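Rerkcombe council backs paid leave for caregivers, 9 votes short of unanimous

June 10, 2021

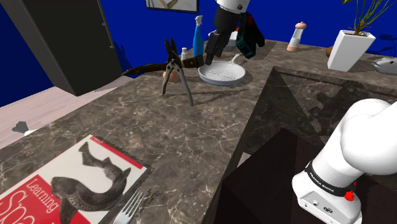
Women's groups in Rerkcombe got most of what they asked for last night. The regional council voted to give paid leave to public workers who look after a sick parent, spouse or child - up to 9 weeks a year, starting next budget cycle.

The measure covers 426 workers in the council's own offices, clinics and schools. Private employers are not included. That was the fight, and it went on past eleven.

Gil-soo Geum, who brought the motion, said most people who quit council jobs to care for family are women, and few of them come back at the same pay. "They lose the job, then the pension, then they are told they should of planned better," Geum told the chamber.

Opponents said the cost was rushed through without a proper hearing. Several wanted a one-year trial in the Saliba district first. That amendment failed.

Outside, a petition with 3,000 signatures was handed in before the session. Organizers had set up on the steps since the afternoon, mostly mothers with strollers, a few retired nurses. Some cheered when the result came through. Others were less sure.

"It's good for the ones who work in that building," said one woman, who cleans offices in Rutel and asked not to be named. "I don't work in that building."

Trultix, the largest private employer in the area, declined to comment on whether it would offer anything similiar. A spokesperson said its leave policy is reviewed every year.

Geum said a second motion, aimed at contractors paid with public money, is being drafted. No date yet. The council still has to approve the rules on who counts as a family member - in-laws and grandparents are both in dispute.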